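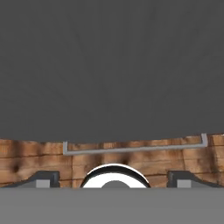 How long does the Oltard bread box keep a loaf fresh?

Four days for a crusty sourdough in my kitchen, and closer to five for a soft sandwich loaf. Past that point I slice what's left and freeze it.

I've been baking at home for years and I have stored bread every wrong way there is. Plastic bags (rubbery crust), paper bags (a brick by morning), the fridge (please don't), a cake dome that let me admire the loaf while it went moldy. So when I finally ordered the Oltard from Madwood in March I wasn't expecting much more than a nicer place to hide the crumbs. I love this thing!

It's a beech box with a lid that flips over to become a cutting board, and it sits on an unglazed clay tray. The clay is what makes the difference. It takes up some of the moisture coming off a fresh loaf and seems to let it back out slowly, so the crust stays a crust and the inside doesn't dry up. Once a week I take the tray out, brush off the crumbs and leave it on the windowsill for a few hours. No soap on the clay, ever. The booklet says so twice and I believe it.

Size was my big worry. It holds 2 of my usual round loaves if I lay one on its side, or one long sandwich loaf with room for a few rolls tucked in at the end. A full-length baguette has to be cut in half. If you bake those big wide country loaves, measure first, because the corners are rounded on the inside and you lose a little space there.

The lid board is good and solid, with a groove on one side for crumbs. It did arrive a bit dry, so I gave it two coats of food-safe oil and it soaked them right up. The color got so much warmer afterward, kind of like toast, which made me laugh. My one real gripe is that the lid fits very snugly in humid weather. There's a small notch for your finger on the short side, and I wish they'd put one on both ends.

I also tried the Tilwood box, which is all bamboo and costs quite a bit less. It looks great and it's lighter to move around, but there's no clay in it, and my sourdough was tough by the third morning. For a household that finishes a loaf in a day or two it would do just fine. The Mansour crock I only used at a rental cottage. Lovely old-fashioned look, and it kept bread beautifully, but it weighs a ton and the lid made me nervous every time I picked it up with floury hands.

A couple of small things if you buy the Oltard: let the loaf cool all the way before it goes in (I wait overnight when I bake in the evening), and keep the box away from the stove. Mine lives next to the toaster, with a rye in it right now, and I'm going to go cut a slice.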